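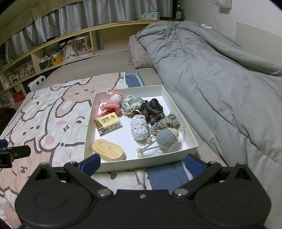

Evdokia Giannakopoulos asked after the last lecture why a seller of handmade goods should calculate the price before she has sold even one piece, when the market will tell her the price anyway. I promised to answer in writing, and these notes begin with her question.

Session 5. Pricing for very small makers

The market tells you what a buyer will pay. It does not tell you if you can live from it. For the second thing you need your own figures, and you need them early, when it is still easy to change the product.

Costs that belong to one piece

Material, packaging and the fee of the selling platform. Most students find these without help. Please count also the material which is thrown away. If you cut 20 pieces from one sheet and one is spoiled, the sheet must be divided by 19.

Costs that belong to the whole year

Tools, insurance, electricity, the table at the fair, the journey to the fair. We worked in class with the case of Flolla, a one-person workshop in Eltlow which makes soap and small sewn gifts. Her yearly costs were 2,000 euros, and she sold 749 pieces. Each piece must therefore carry 2.67 euros before the owner has paid for any material or for her own hour.

Several of you divided by the number of pieces made. Divide by the number of pieces sold. The unsold stock carries nothing.

The hour of the maker

Here opinions differ. Zaugg (see the reader, chapter 5) puts the working hour into the cost from the first day. Stanell accepts that in the first year it is left out, if the maker writes down the hours all the same. I stand nearer to Zaugg. A price that was set without wages is very hard to raise later, as the first customers remember it and tell it to others.

Write down packing time separately from making time. In the Flolla case the packing took almost as long as the sewing, and the owner had never noticed this.

Sets and mixed boxes

A set is usually sold cheaper than its parts. This is reasonable if the set saves you something, for example one parcel instead of several. If it saves nothing, the discount comes out of your wage. Calculate the set as a product of its own, with its own packaging and its own packing time.

Sales in August are weak in most gift trades, so please do not take one month and multiply it by twelve.

For the next session

Choose one product, real or planned, and prepare a cost sheet of one page. Hand it in by 25th November. Round only in the last line.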